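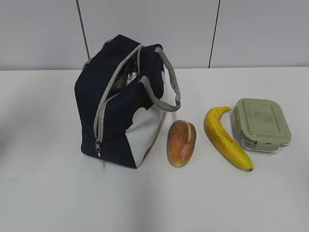
Buscamos participantes: ¿de verdad ahorra algo llevarse la comida de casa?

En Louro llevamos años leyendo que la fiambrera arregla el presupuesto, la dieta y hasta el humor. Tenemos nuestras dudas. Las cifras que circulan suelen salir de quien vende bolsas térmicas, y casi ninguna cuenta el tiempo de preparar, cerrar, cargar y fregar.

Queremos 94 personas que coman fuera de casa al menos cuatro días por semana. Da igual si hoy llevan bolsa o bajan al bar; preferimos una mezcla. No hace falta creer en el asunto -- si usted piensa que es una moda, mejor.

Qué se pide
Preparar el almuerzo la noche anterior durante tres semanas: algo de pan, una fruta y un recipiente con tapa, todo en una bolsa con forro aislante.
Apuntar lo que cuesta y los minutos que lleva.
Anotar también lo que vuelve a casa sin comer. El plátano, en la prueba de enero, volvía mucho.

Qué se ofrece
135 euros al entregar el cuaderno completo. La bolsa y el recipiente se los queda el participante. No prometemos que vaya a comer mejor ni a gastar menos.

Quién no puede participar
Empleados de Tundo o de Wivow, y quien viva con ellos.

Las sesiones informativas son en el local de Lallon, planta baja. Inscripciones hasta el 17 de marzo de 2025, en el mostrador o con el formulario de papel. Los cuadernos a medias no se pagan.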